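Progress report — Magnusson office reset, Jindport site
2024-01-07

Quick one, full version to follow with the March numbers.

Where we are: shared desks. Filing room is done, 27 boxes of old paper out, oldest folder dated 1984. Shredding invoice is in, under the 2000 set aside. Dumlow collected the boxes on the second visit, not the first, so we lost a few days there.

Desks are slower. Agreed rule from the last call — reading material stands upright in an organizer, small stuff goes in drawers, cables get tied or go back to IT. Books and folders are the easy part. Cables are not.
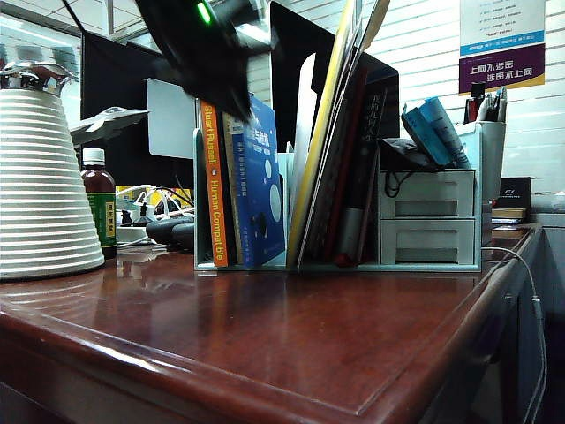
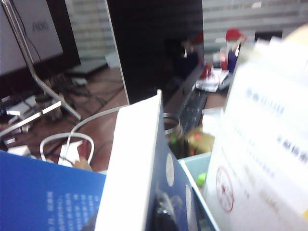

Still open:
Cable ties and 2 under-desk trays on order from Molari, no delivery date yet. Have chased twice.
Spare chargers — need a decision from you on keep or recycle. I would recyle anything without a label.
Personal items stay with whoever sits there, we said we wouldnt touch those and we haven't.
Medicines should be in a drawer, not out on the desktop. Reminder going round this week.

Budget: fine so far. Trays come out of the same line as the shredding. No extra money needed unless you want new monitor arms, which was mentioned but not costed.

Next: finish the window side, then labels for folders, then the meeting room shelves. Need the key to the tall cupboard before I can start on those, please send it over with the Molari paperwork.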